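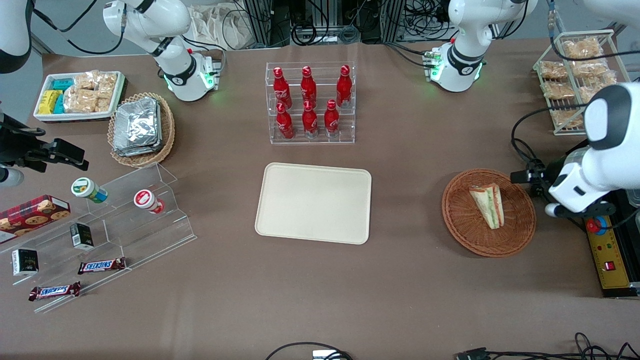
Setting Up a Small Snack Counter

Cover the table first. Brown paper works well, and you can throw it out when it gets greasy. Tape it underneath so the edges don't lift.

Put the drinks at the back. A two-tier riser keeps the rear row of bottles in sight. Turn every label to the front.

Keep crackers and small packets together in a long tray, one kind per section. Foil packets slide around, so use a basket with sides. Leave one tray empty for whatever people order.

Clear stepped shelves are for candy bars, cups and jars. Load them from the top step down. Bars lie flat along the step with the name showing. Round containers go on the lowest step, where they are easier to grab. Wipe the plastic with a soft cloth before you load it. 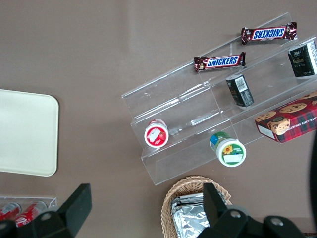
What if a jar is too wide for the step?

Take it off the shelf and stand it on the table next to the riser. A jar that hangs over the lip will tip when someone reaches past it.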